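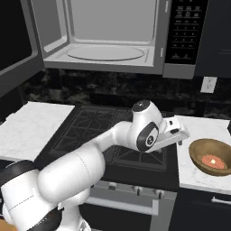 Figure 5.1 Simulated kitchen cell: a white arm with a parallel gripper above the cooktop, microwave door open, bowl on the right countertop.

Chapter 5
Reading a Demonstration

The open day at the Torkville laboratory began at ten in the morning with a kitchen on a wall screen. Visitors from Skovasard, a maker of packaging lines, had asked to see a household task carried out from start to finish. Mwangi Rweyemamu, who ran the session, loaded the model shown in Figure 5.1 and gave the task in one sentence: move the food from the bowl to the turntable in the microwave.

To a person the sentence is complete. To a planner it leaves most of the work undone. It does not say where the gripper should take hold, how high the arm must lift before it swings toward the wall, or how close a link may pass to the open door. Each of these has to be set before the first joint turns. In the Torkville session they were set in a task file written for Jarker, the laboratory's planning software, and the visitors were given a printed copy.

The file was run 200 times on the first morning. The start position of the food was shifted slightly between runs, and every run was logged. By the end of the open day, in July, the log held 878 runs. Suksawat, the second program used in the session, replayed any run at reduced speed and marked the point at which a failed run left its planned path.

We return to this log throughout the chapter. It is useful for three reasons. The task is short, the layout is fixed, and the failures were kept. Many public demonstrations show only the run that went well, and a reader cannot judge a method from one run.

5.1 What the visitor sees and what the log records

A visitor watching a screen follows the gripper. The log follows the joints. The two views can disagree. A gripper may move along a smooth line while one joint comes close to its limit, and a small change in the goal will then force the whole arm into a different posture – a change that looks sudden to the visitor but is plain in the joint values.

The log stores joint angles, gripper opening and contact events at fixed time steps, up to a limit of 2,000 steps per run. A run that reaches the limit is stopped and counted as a failure, even if the food is still held. Section 5.2 defines these quantities and the units used for each.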